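Catégorie : Rangement et conservation > Boîtes et bacs

Boîte à clips

La boîte à clips est un récipient en plastique dont le couvercle se verrouille par des pattes rabattables. Objet modeste, mais quelle ingéniosité ! On y garde des biscuits, des vis, des pansements, des boutons…

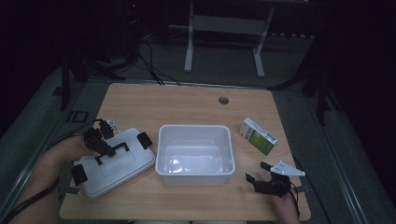
Boîte blanche à poignée et clips noirs, près d'un bac ouvert.

Le couvercle reçoit parfois une poignée, merveilleusement pratique pour passer d'une pièce à l'autre. Le bac sans couvercle, son cousin, sert au tri : on y vide tout, on choisit, on remet en place. Dans son guide paru en mars, Faustine Picard recense 141 modèles, dont la Gasik à 2 clips et la petite Imrie, longue de 20 cm, qui pèse presque 220 g.

Un plan de travail lisse et dégagé facilite beaucoup le tri, surtout pour les petites pièces.
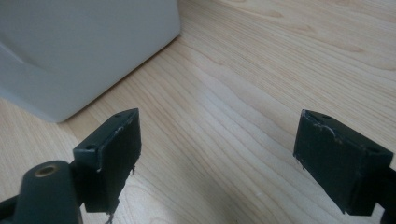

Entretien

Eau tiède, savon doux, séchage couvercle ouvert. Les clips se brossent à part, et c'est vite fait !

Ce site utilise des cookies. Accepter | Refuser
© Starnton – Contact – Haut de page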